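Sestholm Community Boards > Home & Laundry > Ironing tablecloths, is it worth it

Leokadia_Z
Mum's coming for tea and I own one decent tablecloth. It has been folded in a drawer since November and has the creases to prove it. Iron, or pretend it's a look?

orestis_c
Iron it damp, from the back. Takes 4 minutes.

stamatia183
4 minutes if it's a hanky, mate. Chuck it on the table the night before and mist it with a spray bottle. Gravity is free.

orestis_c
Gravity has never once got a fold out of my linen.

stamatia183
Then buy cotton and cheer up.

Hsiu-ying
Get a check or a grid. The eye follows the lines and forgives the rest. I've hosted over three Christmases on mine without plugging anything in.
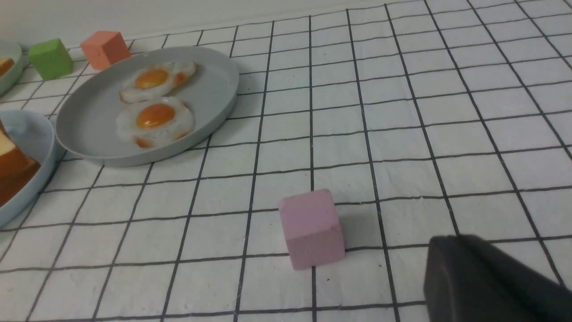 my grid cloth, pink block on top

orestis_c
White, though. With beetroot about. Brave.

Leokadia_Z
Went with the spray bottle. Mum has brought her own tablecloth.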